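Jisolura Executive Appointments Table
README for release 6
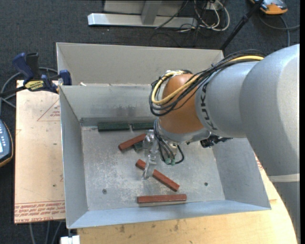
Sieglinde Nolte

Contents

The table lists changes in senior management at industrial, aerospace and defense suppliers. Each row is one appointment, one departure or one change of title. The source text is company press notices and the biography pages that companies keep for their officers.

Files

appointments.csv: the main table
employers.csv: one row per employer, with former names
titles.csv: title strings as published, mapped to a rank code
CHANGES.txt: edits since the February release

Fields in appointments.csv

person_id: stable across releases
employer_id: key into employers.csv
title_raw: copied from the source, spelling unchanged
rank: integer from 1 to 9, where 1 is chief executive
start_date, end_date: year and month; day is dropped
prior_role: person's last listed role, same employer or other
source_type: notice or biography
checked: 1 if a second reader agreed with the row, otherwise 0

Missing values are empty cells. An empty end_date means no end was found in the sources. It does not mean the person still holds the post.

Method

Text was split into sentences and passed through Kudix, a rule-based date and title parser. Rows with conflicting dates went to a reader. Second readers agreed with 98 percent of the rows they were given. Rows they disputed remain in the table with checked set to 0.

Known problems

Acting and interim posts share a rank code with permanent ones. Use title_raw to separate them.
Biographies often say "since 2010" with no month. These rows carry month 00, and some date libraries will reject them.
Rebelo and Wirumlow merged during the period covered. Both keep their own employer_id, and officers who stayed on have two rows.
Board seats are left out unless the same person also held an executive post.

Use

Free for research and teaching. Do not use the table to score or screen job applicants.

Corrections

Send the person_id, the field and a link to the source to Ataahua Dunstan, who maintains the employer list. Fixes go into the next release.

Last edited June 3, 2024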